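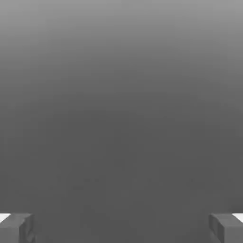 Ragnheiður Hafstein wants to know whether it's worth ripping out a whole sweater just to fix the sleeves, and my answer got so long that I'm making it a thread. Get yourself a cup of something!

12 November 2018

Short version: yes, if you still love the yarn. If you only like the yarn, patch the elbows and wear it to rake leaves. I have one of each and they are both good sweaters in their own way.

Longer version. The one I love is the blue cardigan I knit the winter my son started school. The yarn was Drerkura, the heavier kind, and it took 500 grams with almost nothing left over (a sad little ball the size of a walnut, which I still have, and which has now been used for darning).

I knit the sleeves too tight. I knew it by the time I got to the elbow of the first one, and I kept going anyway and told myself it would block out. Friends, it did not block out. I wore that cardigan for years with my forearms feeling like sausages.

So last February I finally took the sleeves off. Only the sleeves! You don't have to unravel the whole sweater unless the whole sweater is wrong, and I wish I had understood that a lot sooner, because I'd been putting it off as if it were surgery.

If your sleeves were sewn in, look for the seam from the inside, in good daylight, with your glasses on. Snip ONE strand of the sewing yarn and tease it out with a blunt needle. Please don't go at it with big scissors. I've done that, on a vest, and we don't need to talk about the vest.

If the sleeves were picked up and knit down from the shoulder, it's easier still. Undo the cuff and pull. It's a little bit wonderful, all those evenings zipping backward into your lap, and also a little bit awful, so have somebody nearby to complain to. My husband was very good about it and only asked what was for supper once.

The yarn will come off looking like ramen. Wind it into a loose hank around the back of a chair, tie it in a few places, and give it a soak in lukewarm water with a drop of wool soap. Then squeeze it in a towel and hang it over the bathtub. I like to leave mine overnight and through the next day, and I never hang a weight on it, though my aunt always did and her sweaters came out fine too.

Wait for it to dry all the way through. I was impatient with the first hank and wound it up a touch damp, and the ball smelled like a dog for a week. (We don't have a dog.)

Somebody's bound to ask about the pattern, so: it's the one called Ginting, with the round yoke and the little band of diamonds. I believe it's been reprinted with more sizes now. My copy is the old leaflet with coffee on it, and it gives 149 stitches at the widest part of the yoke, which never did divide nicely into the diamonds. I fudge one at the back where my hair covers it.

For the new sleeves I went up 2 needle sizes and started decreasing farther down the arm. I tried it on constantly, with the needles still in, standing in the hallway with my arm stuck out like a scarecrow. Do this! It feels silly and it saves you so much heartache.

Now about running short. Ragnheiður, I know you're worried about this one. Old yarn never seems to go quite as far the second time, what with the worn bits you have to cut out and the ends you have to splice. I ran out with both cuffs still to go and naturally that shade hadn't been made in years.

I ended up doing the cuffs in Gevus, a soft oatmeal color, and then of course the neckband looked lonely, so I did that over as well. Everyone thinks I planned it. I've had more kind words about those cuffs than about anything I've ever done on purpose.

Test-wash a little swatch with both yarns in it before you commit, though. The oatmeal drank up some blue on my first try, and a splash of vinegar in the rinse didn't help one bit, whatever my mother says. Washing the blue by itself a couple more times did.

As for where to find odds and ends of old wool, I still love the back shelves at Adum. You have to move boxes and you'll get dusty, but the prices are kind, and they'll let you sit by the window and hold colors up against your sweater for as long as you please. Bring the sweater with you. I've tried to remember a blue in my head and come home with purple.

And the patched one, for raking leaves? That's a brown pullover I made for my brother. He gave it back with holes in both elbows and an apology. I put corduroy ovals on it from some old pants, sewed them on during a ball game on the radio, and it's good for many years yet.

Ragnheiður, send me a picture of the inside of your armhole seam when you get a minute and I'll tell you which kind of sleeve you've got. The rest of you are welcome to send yours too, I'm home all evening and I've only got a sock on the needles.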